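### 3.2 Ball Size and Participation in Community Sports Programs

The survey covered 697 households in the Brineck district, all with at least one child enrolled in an after-school sports program. Of these, 204 households reported that the child had changed activities within the first year. Parents most often named equipment as a concern, and many felt that the balls supplied were too large or too heavy for younger players. Programs run by Plustasport offered a choice of ball sizes at enrollment – the other programs did not.

Households were asked to record each session in a paper diary. In total, 2,223 entries were returned by the end of May. Entries without a start time were left out of the analysis.

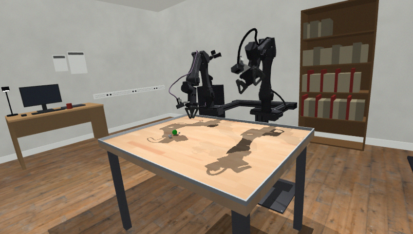 **Figure 4.** A small green ball on a wooden-topped table, computer rendering.

Does a smaller ball keep children in a program longer? Our results suggest that it does for children under eight, while older children showed no clear difference.

Retention also varied by location. The Lavska site, which holds its sessions indoors, kept more of its first-year players than the Esteban site, where play takes place on an open field. Travel time may explain part of this gap. A follow-up questionnaire was sent to families who had left, and 194 replies were received. Cost was mentioned less often than expected – scheduling conflicts with school and with the care of younger siblings were the more common answers. These replies are examined by age group in Section 3.3.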